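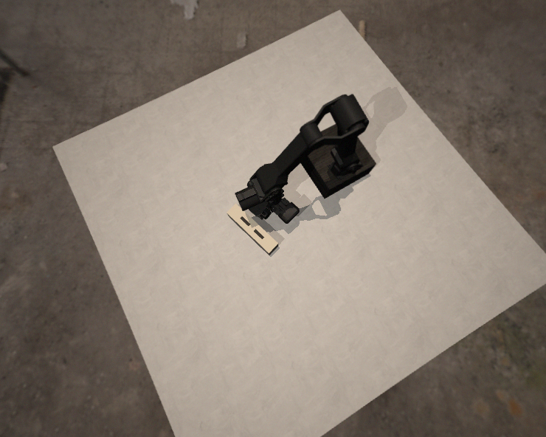

Simulated robot arm over a pale square panel.

Sports Writing and Analysis, Handout 2: Reading a Point Spread Before Kickoff
Pui-shan Lu, June 27, 2024

Welcome back, everybody, and thank you for the lively arguments in May (I'm still getting emails about the punting unit!). Today we move on to the point spread, which plenty of you have been quoting in your columns without quite saying what it means.

A spread is a handicap. If Murnevwood is listed at minus 2 against Bunen, then Murnevwood has to win by three or more for a bet on them to pay. Win by exactly two and it's a push, and everybody gets their money back. Lose, or win by a single point, and the Bunen side collects. Please get comfortable with that before you write one word about who "should" cover.

Now, where does the number come from? It starts with somebody's rating of the two teams, plus a bit for home field, and then it moves as money and news come in — an injured quarterback will shift it faster than anything else. So when you see a line change late in the week, go and look for the news first and save the theories for later.

Our running case is the Sampaio game from your packet. Sampaio gained 292 yards, gave up fewer, and still lost by 19. Read the drive chart slowly, with a pencil if you like, and you'll find the turnovers all came on their own side of the field. Yardage told you one story and field position told you another, and I'd like you to be able to write up both without getting them tangled.

For next time: pick either team in the Nilis game, predict a margin, and defend it in 800 words. Say what would change your mind. Bring a printed copy, double spaced, and leave me some room in the margins, as my handwriting is large and I do tend to go on.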